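Subject: Re: Gripper fingers on dark cloth, round two
From: Kagiso Hlongwane
Date: Sep 17, 2023

Hi all, and Pieter especially, thanks for the nudge. I've got the new fingers on both arms and the white top back in, and I'm having a great time with it.
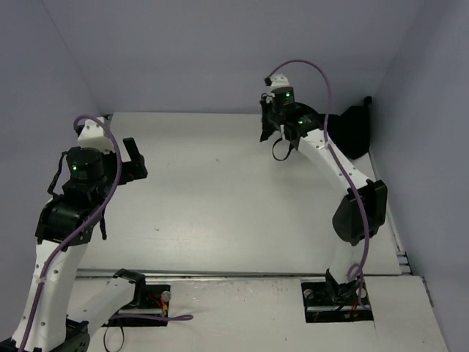
On Friday Pieter Msimang wrote:
> Before you go further with the Valer fingers, can you tell us
> whether you're comparing at the same closing speed? Last time we
> had the Vunon set running slower and I don't think the numbers
> meant much. Also, is black cloth still the worst case for you?
> I'd like to know if it's the fingers or the camera that gives up.

Same closing speed this time, yes! I went back and redid the Vunon set at the faster setting so the two can sit next to each other. Out of 37 tries each on the black fabric, Vunon picked up 29 and Valer picked up all but two. I did not expect that much of a gap. The Valer fingers are straighter and they get under a fold instead of pushing it along the table.

Black cloth is still the worst case, by a mile, and I'm now pretty sure most of that is the camera. Once the cloth is bunched up near the wall I can hardly find a fold in the picture myself, so I don't blame the software for guessing. With a light gray towel the Vunon fingers did fine too. I tried raising the exposure, and then the white tabletop washes out near the front and we lose the edge of it. If anyone has a fixed setting that works for both, please send it — I've been going back and forth for two evenings.

A few other things while I have the file open:

The far right corner is hard to work in. The wrist gets there, but there isn't much room to turn before the bracket is close to the wall. I'd keep scored tries away from it for now.

I put the purple cables in a high loop over the wrist and tied them to the upper link. Much better than the old routing, where they dragged over the cloth. Leave more slack than you think you need.

The Trultel controller has been solid. It's logged around 300 closes since I swapped it in and I haven't had to restart it.

Next up is the left arm on the same cloth, then both arms together, which is the part I'm really looking forward to. Pieter, do you still have the Đorđević pads? I'd love to run them before December if you can spare a pair.

Kagiso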